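**Call for participants: handwriting and fine motor control study, Imidville**

The Pimard Centre is recruiting 24 adults for a study of how grip and wrist posture change when people learn an unfamiliar writing tool. The tool in this case is the East Asian calligraphy brush. The study runs through June at the Dadis Building, second floor. 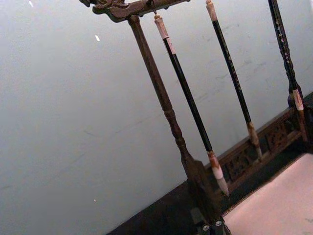
*Brush rack, carved crossbar and turned post.*

**Who can apply**

- Aged 18 or over, writing with either hand
- No formal training in brush calligraphy
- No wrist, hand or shoulder injury in the past year
- Able to sit at a table for 40 minutes at a time

Reading glasses and contact lenses are fine. Knowledge of Chinese or Japanese is neither required nor a reason for exclusion, but please state it on the form.

**What is involved**

Each participant attends 7 sessions of 145 minutes, including two breaks. The first and last sessions consist of baseline tests: a timed copying task with a ballpoint pen, a pegboard test and a grip strength measurement. The five sessions in between are given over to supervised brush practice. Participants copy a fixed set of characters from a printed model, first with the forearm resting on the table and then with it raised.

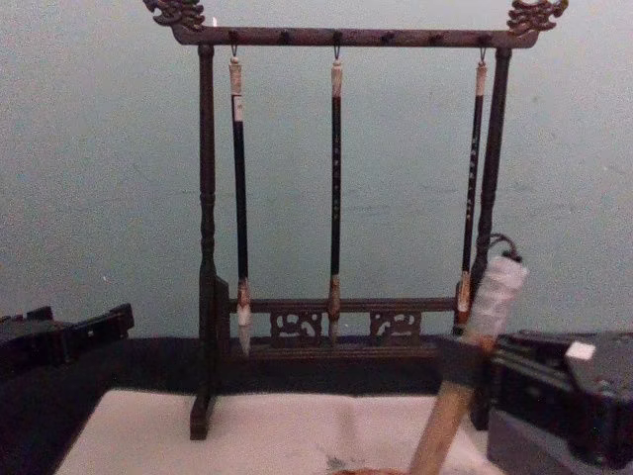
*Three brushes on the rack.*

Sessions are held on weekday evenings from 6 pm. A Sunday group will be opened if enough applicants ask for it. Missed sessions may be made up once. Participants who miss two or more will be withdrawn from the analysis but paid for the sessions attended.
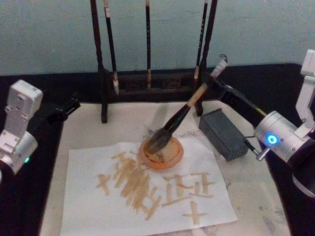 **Do I need to bring my own brushes or paper?**
All materials are supplied, and using your own is not permitted, as brush size and paper weight must be the same for every participant.

**Payment and data**

Payment is £12 per hour, made by bank transfer within two weeks of the final session. Bus and rail fares within the Imidville area are refunded against receipts.

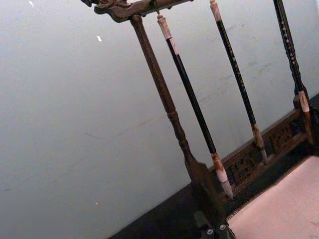
Written sheets are scanned, given a number and stored separately from names and contact details. They are scored for stroke order, spacing and line width by two assessors working independently. Participants may ask for their sheets to be destroyed at any point before scoring begins.

**How to apply**

Request an application form from Garba Ibrahim, study coordinator, at the Dadis Building reception or by post to the Pimard Centre, Ojo Road, Imidville. State your preferred evenings and which hand you write with. Applicants will be sent an information sheet and a consent form before any session is booked.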